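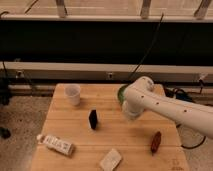 The white arm at work over the wooden table, with a plastic cup, a bottle and other small things to sort. Photo: Joreo

Inese Ķēniņš does not like the word "demo." When I use it for the second time, she puts down her tea and corrects me. "A demo is something you prepare for the guest," she says. "We rent out table time. The customer brings the task and we don't know it before."

The service is called Warovari, and it is sold by Joreo, a small firm where Ķēniņš is responsible for customers and, as she adds, for the invoices. The idea is easy to explain. A company that thinks about buying a robot arm sends a list of objects and a short text about what should happen with them. Joreo puts the objects on a table, lets the arm try for a fixed number of attempts, and sends back the recordings with a written report. The smallest package is 200 attempts. The largest one is 3000, and until now only one customer has ordered it.

I ask who needs such a thing. Ķēniņš says that at first she expected factories, but the factories mostly have their own people. "The ones who write to us are packing firms, a kitchen supplier, one school. They have mixed things, soft things, things which roll away. The seller of the arm shows them a video with cubes. They do not have cubes."

Reshma Gumede sets the tables. She came to the firm in September from a job in a warehouse, and she speaks about objects the way other people speak about difficult relatives. Frosted plastic is bad for the camera, she tells me, and a bottle on its side is worse than a bottle that stands. "If it lies at an angle, the gripper must turn before it goes down," she says. "Many customers forget to ask for this. They send me a drawing where everything is standing straight like soldiers. So I ask them, is your table like this at home?"

She also insists on leaving free space on the wood between the things, at least in the first attempts. Later she moves them closer together. The order of these steps is written in the report, so the customer can see at which distance the trouble begins.

The question of price makes Ķēniņš a little more careful. A package of 700 attempts, which she calls the normal one, takes the table for several days, and she agrees that for a small company it is a serious expense. Could they not simply borrow an arm and try by themselves? "They could, yes. Some of them did it before they came to us," she says. "Then they had the arm for two weeks, and in these two weeks they learned how to switch it on."

One of the customers is Birutė Kairys, who runs the packing room at Paulauskas, a seller of household goods. I reached her by telephone. Her test was made with small objects of different shapes, and the arm picked up the right one in 92 percent of the attempts. She did not buy. "For me this number was not enough," she says. "One of my packers would be very unhappy with such a number. But I was glad to pay for the answer, and I will ask again next year." Her complaint is about the report, which was in her opinion too long, with the important table almost at the end.

Ķēniņš has heard this complaint already. The new reports start with the results, and the description of the method comes after. She shows me one on her screen, with the name of the customer covered by her hand.

There are also things which Warovari does not offer. Glass is refused, and so is anything with liquid inside. The arm is always the same model, so a customer who has another one in mind must accept that the result is only a direction. I say that this looks to me like the weakest point of the service. Gumede nods before her colleague can answer. "We would like a second arm," she says. "Different gripper, different reach. We talk about it every month."

When they will have it, neither of them wants to promise. For now the table is booked until the end of January, and new requests are answered in the order they arrive.

Text: Suha Hamdan, 10 December 2024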